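# Chapter 5: Earth Colours and Where They Come From

Pick up a handful of soil the next time you are outdoors after rain. Rub it between finger and thumb, then wipe your thumb on a piece of paper. The smear you leave behind is very nearly a paint! It has colour in it, it has fine particles that cling to the fibres, and if you mixed it with a little egg or oil it would stay on that paper for longer than you will be alive to look at it.

People have been doing this for an astonishingly long time. Long before anyone could make a bright blue or a clean green, they had yellow, red, brown and black, and they dug the first three straight out of the ground. These are the earth colours, and this chapter is about what they are, why they last so well, and how they ended up on so many walls, doors, barns and ceilings.

By the end of the chapter you should be able to:

- explain what gives ochre, sienna and umber their colours
- describe what happens to yellow ochre when it is heated
- tell the difference between a pigment, a binder and a filler
- prepare a small batch of limewash or casein paint and test it
- discuss how the same colour can look quite different from one part of a room to another

You will need your notes on light and surfaces from Chapter 4, especially the part on matt and gloss finishes.

## 5.1 Rust, clay and a bit of luck

The secret behind nearly all the earth colours is iron. When iron joins with oxygen, and sometimes with water as well, it forms a family of coloured minerals. The yellow one is called goethite. It has water locked up inside its crystals, and it is what makes yellow ochre yellow. The red one is called haematite, and it holds no water at all. Mix either of them with clay and fine sand and you have an ochre.

Umber is a close cousin. It contains iron too, but it also has a good share of manganese oxide, which pulls the colour down towards a cool, deep brown. Sienna sits between the two, with less manganese than umber and a lovely see-through quality when it is ground in oil.

Now for the part that students always enjoy. If you put yellow ochre in a hot oven, it turns red. The heat drives the water out of the goethite and what remains is haematite. Nothing has been added, and the powder has simply lost its water, yet it comes out a completely different colour. This is why a paint maker's list has both "raw" and "burnt" versions of sienna and umber. The burnt ones have been roasted, and they are warmer and redder than the raw ones.

It only takes a small amount of iron oxide to colour a large amount of clay. The old pit at Grellham, which we shall come back to several times in this book, gave a strong yellow even though only 20 per cent of the dug material was iron oxide. The rest was clay and fine quartz. The diggers sorted it by eye and by feel, rubbing a pinch between their teeth to check for grit (please don't try this one).

## 5.2 From the pit to the pot

Raw ochre is lumpy and dirty. To turn it into something a painter can use, you have to wash it, and the traditional method is wonderfully simple. The earth is stirred into water and allowed to run slowly down a long trough. Sand is heavy, so it drops out first. The coloured clay is so fine that it stays floating, and it is carried along into a settling pond at the far end. Once the pond has dried out, the colour is cut into blocks like peat.

The Kubíček works used a row of these ponds, each feeding the next, and the finest colour always came from the last one. Its order book for a single November lists 576 blocks of yellow and 58 of burnt umber. Yellow was the everyday seller. It went into limewash by the bucketful, and whole streets were painted with it.

A pigment by itself won't stick to anything for long. It needs a **binder**, the part of the paint that holds the grains together and fixes them to the wall. In oil paint the binder is usually linseed oil. In casein paint it is a protein from milk. In limewash it is the lime itself, which slowly takes in carbon dioxide from the air and turns back into a thin skin of stone. Isn't that a marvellous thing to have on your kitchen wall?

Because the grains in an earth pigment are uneven in size and shape, they scatter light in a soft, slightly broken way. Add the texture left by the brush or by the plaster underneath, and you get a surface that seems to change as you walk past it. A wall in one single colour can be golden where the light is strong and a much darker ochre a little further down. Set a deep brown beside it and the yellow looks brighter still, though the paint hasn't altered at all.
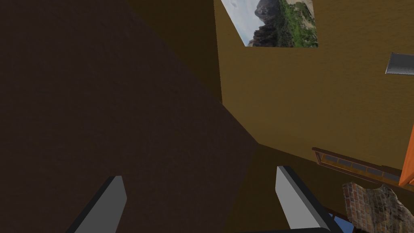 ## 5.3 Before you begin the practical work

The first practical in this chapter asks you to make three small sample boards using Storska yellow, raw umber and a half-and-half mix of the two. Your teacher will give out the dry pigments already weighed. Wear a dust mask while you are handling the powder, and keep the lid on the tub whenever you aren't scooping from it - umber in particular contains manganese, and you should not breathe it in.

Paint each board with two thin coats and leave it flat to dry. Limewash goes on almost transparent and gains its strength of colour as it dries, so resist the urge to pile on more!

When the boards are ready, look at them first by a window and then under a lamp, and write down what you see in ordinary words before you reach for the colour chart. "Like mustard" or "like wet bark" are perfectly good notes. Afterwards, compare your boards with the printed Hiltora chart at the back of the book and record the nearest match for each.

Keep the boards somewhere dry. You will need them again in section 5.6, where half of each one will be covered with card and left on a sunny sill until the end of term.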